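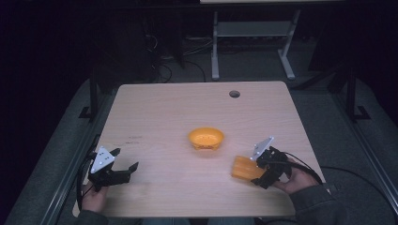 The Huvolari laboratory in Stanava has published results from a study of how robots can learn two-handed table tasks from people who carry the grippers themselves. No robot is present when the movements are recorded. An operator holds one gripper in each hand, works at an ordinary table, and the position and opening of both grippers are logged throughout.

The recordings were used to train a control policy called Asau, which was then run on a two-arm robot fitted with the same type of jaws. In the main test the robot had to pick up an object beside a bowl, place it inside and withdraw both arms without moving the bowl. Asau completed the task in 70 per cent of trials on objects that had not appeared in training.

The group also compared operators. Those who had practised for 2 hours before recording gave smoother paths, but policies trained on their data scored only 4 points higher than those trained on beginners' data. Mixing both sets gave the best result.

Most failures came at the moment of release, when soft objects stayed caught between the jaws. A revised jaw surface is being tested on the Phan bench, the laboratory's second station. The recordings, covering 9 tasks, are to be released in June together with the training code.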